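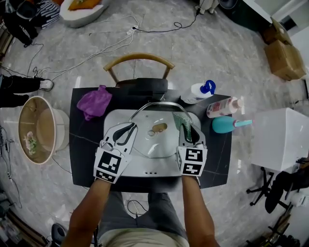 Attachment 1 – sink, second floor, from overhead

Ticket 509 – Slow hot water at second floor sink
Opened by: Krishnamoorthy Sastry
Building: Kundside
Status: waiting on part

Hello all, and thank you for getting back to me so quickly last time. I'm putting everything in one place so whoever picks this up doesn't have to dig through my old emails (there are a lot of them, sorry!).

The hot side on the second floor has been weak since December. Cold is fine. The first floor is fine on both sides, and the kitchen on our own floor is fine too, so I don't believe it's the Truteo heater, although I did go down and look at it. The display reads 95 and there are no error lights.

17 April 2014 – Closed the shutoff under the sink, took off the hot supply hose and ran it into a bucket. Still weak. Put it back with a new washer and no drips so far.

Next visit – Mathew came up with me and we followed the pipe back through the closet. The house went up in 1933 and a good piece of the old galvanized line is still in there, 14 feet of it by his tape, before it meets the copper. He tapped on it and didn't like the sound one bit – he thinks it's nearly closed up with scale. I'd like to have that section replaced before anyone spends money on a new heater.

Still to do: order the transition fitting, pick a morning when the water can be off, and let the folks at Bata downstairs know ahead of time. Mornings suit me best, but I can move things around if you need me to.

Kundside Building Help Desk | Contact us | Back to top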